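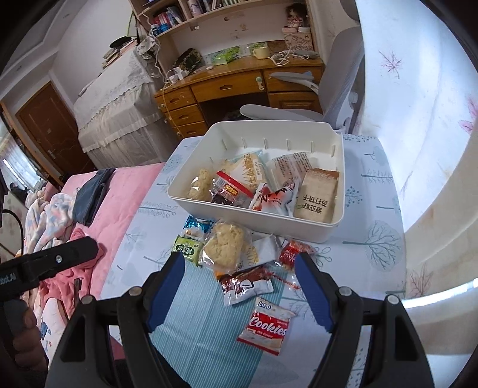 Packaged snacks on a patterned bedspread, including milk-flavoured LIPO cookies.

How to Prepare a Snack Supply for a Residential Stay

February 16, 2024
By Arne Stüber, Residential Services, Festcombe College

Students attending a residential block at the Drundcombe campus are responsible for their own food between scheduled meals. The dining hall closes at the end of the evening service, and the nearest grocer is 3 kilometres from the main gate. The following procedure applies to all residents of Schwerdtfeger House.

1. Check the dietary notice
Read the notice issued with your room confirmation. Some floors are designated nut-free, and the designation covers private rooms as well as the shared kitchens. Products without an ingredient list should be left at home.

2. Select suitable items
Choose foods that keep at room temperature: biscuits, crackers, dried fruit, muesli bars and wafers. Individually wrapped portions are preferred. Fresh dairy products and cooked meats may be kept only in the kitchen refrigerator, labelled with your name and room number.

3. Sort before packing
Lay everything out on a bed or table and check the best-before dates. Place items with the earliest dates at the top of the container. Bakery goods in plain bags carry no date in many cases – eat these first.

4. Use a sealed container
All food kept in rooms must be stored in a rigid container with a fitted lid. The maximum permitted size is 30 litres. Containers go on the lower wardrobe shelf, clear of the heater. Cardboard boxes are not accepted, as the building has had ants in previous summers.

5. Dispose of packaging
Soft plastics are collected separately in the bin beside the laundry. Remove crumbs and liners before depositing them. Room bins are emptied by residents, no later than 11 am on the day of departure.

Residents arriving for the October block should note that kettles are supplied in each kitchen. Toasters and other heating appliances may not be brought into rooms.

Related items
Requesting a dietary adjustment
Kitchen rosters and cleaning duties
Parking and arrivals at Drundcombe
What to pack for Schwerdtfeger House

Contact Residential Services, extension 852 | © Festcombe College | Back to top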